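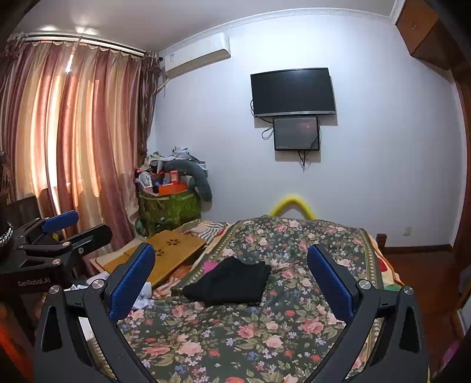 Class 25

The application was received on 2019-09-03 and assigned file number 1457. The applicant was Ilse De Smet, formerly of the vocal group Lavitz. The mark was the word SOMWOOD in plain capitals, no color claimed. The goods were listed as hooded sweatshirts, knitted hats, socks, belts, and "garments for waiting in."

Ju-won Kwak read the last item twice and opened the examination manual.

Class 25 covers clothing, footwear, and headwear. An identification of goods must be definite. It must use the common commercial name of the item, or if there is no common commercial name, it must describe the item in terms a buyer would understand. "Garments for waiting in" met neither standard. Kwak entered the standard objection, code 4, and proposed "coats" as substitute wording. The letter went out to the applicant's address in Sarkesgate. She had no attorney of record.

The reply came back inside the response period, typed, on one side of the paper.

The applicant declined the substitute wording. A coat, she wrote, is worn to go somewhere. The garment she had in mind was worn before a person was called. During her years in Lavitz she had stood behind curtains for periods that were longer in total than the periods she had stood in front of them. It was cold there and the stage clothes were thin. She had worn whatever was handed to her, usually a stagehand's jacket, and had given it back at the cue. She enclosed a drawing. It showed a long quilted thing with wide sleeves and one large fastener at the neck, so that it could be dropped in a single movement.

Kwak attached the drawing to the file. Drawings of goods are not examined when the mark is a word mark, but they are kept.

The second question was likelihood of confusion. A search of the register returned a prior mark, SOMMWOOD, owned by Prins, a maker of work gloves and aprons. The two marks differed by one letter and sounded the same. The goods were related. Under the manual this was sufficient for refusal, and Kwak drafted a refusal.

He did not send it that afternoon. He pulled the maintenance record for the prior mark. The owner had been required to file a declaration of use in March. No declaration was in the file. There was a grace period, with a surcharge of 100, and the grace period had a few days left to run. An examiner has no duty to wait for a prior registration to lapse. He also has no duty to finish a letter on any given day, provided his count for the quarter is met. Kwak's count was met. He moved the file to the lower tray.

He was 41 the year Lavitz had its long run of hits, or felt that he had been. In fact he had been a student, working nights in the wardrobe room of a municipal theater, where his job was to hold jackets. He did not recall which performers had come through. There had been many, and the wardrobe sheet listed them by peg. Peg, item, out, in. He remembered the sheet better than the people. The column marked "in" was always filled out in a hurry.

He considered whether this was a conflict of interest. The manual defines a conflict as a financial or family connection to a party. It says nothing about jackets. He wrote a memo to file all the same, four lines long, and initialed it.

When the grace period ended, Prins had filed nothing. The prior mark was canceled by the system overnight. Kwak deleted the draft refusal and returned to the identification of goods, where the objection still stood.

He tried several versions. "Outerwear, namely, quilted robes" was definite, but a robe suggested a bath. "Theatrical costumes" was wrong, as the item was never seen by an audience. "Warm-up suits" was already an accepted entry and belonged to athletes. He telephoned the applicant, which the manual permits where an amendment can be settled in one call.

She answered on the second ring. He gave his name and the file number. He asked how the garment differed from a coat in its construction.

"It hasn't got pockets," she said. "You don't put anything in it. You'd leave it there."

He wrote this down. He proposed "quilted outer garments without pockets, namely, wraps for use by stage performers." He read it to her again at a slower speed.

"Could it say people?" she asked. "It isn't only performers who get cold."

He changed it to "persons." She authorized the amendment orally, and he recorded the time of the call. Then she asked how long it would be before she heard anything more.

Kwak told her the mark would be published for opposition, that third parties would have the usual period to object, and that there was nothing she needed to do until then.

"All right," said Ilse De Smet. "I'll wait."

He entered the amendment and sent file 1457 on to publication.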